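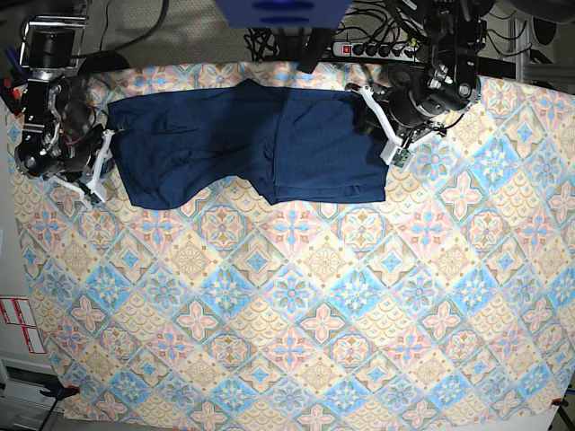

Dunkelblaues Kleidungsstück auf gemusterter Tischdecke

Drechseln für Fortgeschrittene, Werkstatt Basia
Skript zum zweiten Abend: Schleifen und Ölen
Oriana Espinoza, Mai 2018

Liebe Drechslerinnen und Drechsler,

beim letzten Mal sind wir ja doch ein wenig ins Plaudern gekommen, und die Oberfläche ist am Ende zu kurz gekommen. Deshalb steht sie jetzt ganz vorn, und ich habe diesmal mehr aufgeschrieben als sonst, damit ihr zu Hause in Ruhe nachlesen könnt. Es geht um kleine Teile: Knäufe, Griffe, Flaschenverschlüsse, Kreisel. Für Schalen und Teller gilt manches davon auch, aber dort kommt die Frage der Lebensmitteltauglichkeit hinzu, und die heben wir uns für den Abend in Drerkthorpe auf.

1. Vor dem Schleifen

Schleifpapier ist kein Ersatz für einen sauberen letzten Schnitt. Ich weiß, das habt ihr von mir schon gehört, und ihr werdet es wieder hören! Schärft die Röhre vor dem letzten Durchgang noch einmal nach, auch wenn sie euch noch scharf vorkommt, und nehmt nur einen Hauch ab. Ausgerissene Fasern sitzen oft tiefer, als man denkt, vor allem am Hirnholz und überall dort, wo die Faser bei geriegeltem Ahorn die Richtung wechselt. Wer so eine Stelle mit grobem Papier wegschleifen will, bekommt eine Delle und am Ende einen unrunden Griff. Dann lieber noch einmal zum Eisen greifen.

Schaltet das Licht so, dass es flach über das Werkstück fällt. Eine einfache Klemmlampe hinter der Drehbank genügt völlig. 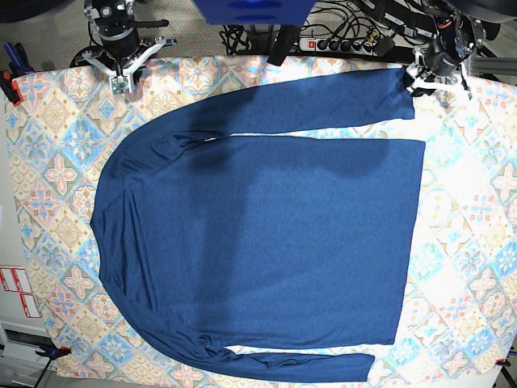

2. Die Körnungen

Wir beginnen bei 120, bei einem guten Schnitt auch gleich bei 180, und gehen dann über 240 und 320 bis 400. Bitte keine Stufe überspringen. Die Riefen der groben Körnung sieht man im trockenen Holz kaum, und sobald das Öl darauf kommt, springen sie einem geradezu ins Gesicht – meistens bei dem Stück, das man verschenken wollte.

Das Papier wird immer unten am Werkstück gehalten, auf der ablaufenden Seite, mit lockerer Hand und nie um die Finger gewickelt. Die Handauflage kommt vorher weg. Lange Ärmel werden hochgeschoben oder eng geschlossen, Ketten und Ringe bleiben in der Tasche, und lange Haare werden zusammengebunden. Die Absaugung läuft mit, auch wenn es nur für einen Augenblick ist. Tropische Hölzer wie Cocobolo reizen Haut und Atemwege bei manchen Leuten recht heftig, da gehört zusätzlich eine gut sitzende Maske dazu.

Nach jeder Körnung haltet ihr die Bank an und schleift von Hand in Faserrichtung nach. Danach den Staub mit einem Pinsel abnehmen und erst dann das nächste Blatt.
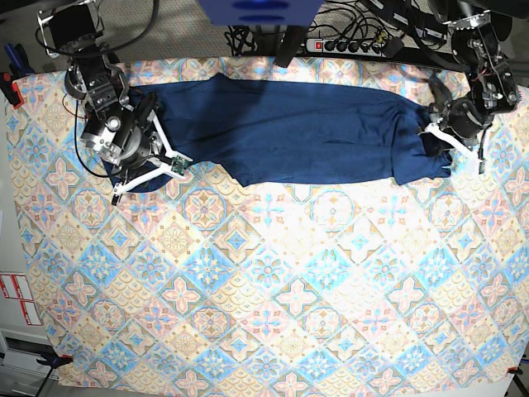

3. Wässern

Nach der Körnung 320 wird das Werkstück mit einem feuchten Lappen abgewischt. Die angedrückten Fasern stellen sich auf, das Holz fühlt sich plötzlich wieder rau an, und genau so soll es sein. Gut trocknen lassen, am besten über Nacht, und dann ganz leicht mit 400 darüber. Bei Esche und Eiche mache ich das zweimal, bei Olive und anderen fettigen Hölzern lasse ich es oft weg.

4. Ölen

Im Kurs nehmen wir ein Hartöl auf Leinölbasis. Es wird dünn mit dem Ballen aufgetragen, darf 20 Minuten einziehen, und dann kommt der Überschuss vollständig herunter. Vollständig meine ich wirklich wörtlich! Was auf der Oberfläche stehen bleibt, wird klebrig und zieht jeden Staub an. Für Griffe, die viel angefasst werden, rechne ich mit 3 Aufträgen und dazwischen jeweils einem ganzen Tag Pause. An der Gewindeseite bitte sparsam sein. Öl in der Bohrung hindert später den Kleber am Haften, falls ihr noch eine Messinghülse einsetzen wollt.

Die gebrauchten Lappen werden flach ausgebreitet im Freien getrocknet oder kommen in die Blechdose mit Wasser neben der Tür. Zusammengeknüllt können sie sich von selbst entzünden, also niemals in den Papierkorb werfen.
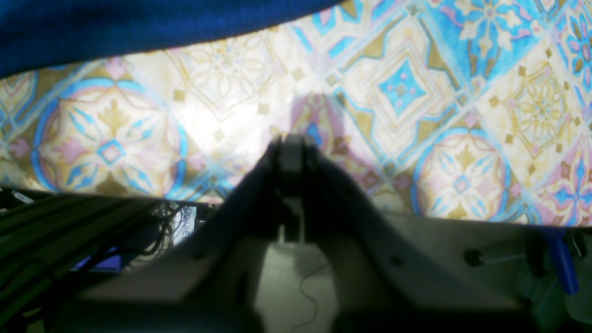 5. Wachs, ja oder nein?

Darüber wird unter Drechslern gern gestritten, und ich habe meine Meinung auch schon ein paarmal geändert. Ein reiner Wachsüberzug glänzt am ersten Tag wunderbar und ist bei einem Griff, der täglich benutzt wird, bald wieder stumpf. Als letzte Schicht über gut ausgehärtetem Öl mag ich ihn dagegen sehr, gerade bei Kirsche. Karnaubawachs ist härter als Bienenwachs und verträgt warme Hände besser. Tragt es bei niedriger Drehzahl auf und poliert mit einem Stück Küchenpapier nach – kein Stofflappen an der laufenden Bank, bitte, der wickelt sich auf und nimmt die Finger mit.

Bis zum nächsten Mal

Dreht zwei gleiche Griffe aus demselben Kantel. Den einen schleift ihr nur bis 240, den anderen bis 400 mit Wässern, und beide werden gleich geölt. Schreibt die Körnung mit Bleistift auf den Zapfen und bringt beide Stücke mit. Wer kein passendes Holz hat, nimmt sich einen Kantel aus der Restekiste.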